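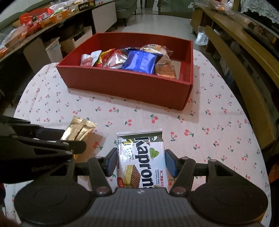

One translator at Plusine says she never starts a legal text before reading it to the end, and that a clause on page 27 has often changed how she rendered page 4.

Unit 4: Terminology in contracts

Read the Buvik lease (2,211 words) before class. Mark each defined term and keep to one equivalent throughout – no synonyms. Party names stay as they are.

Glossary: 15 entries, source term first, with a note on any doubtful choice. Bring it on paper.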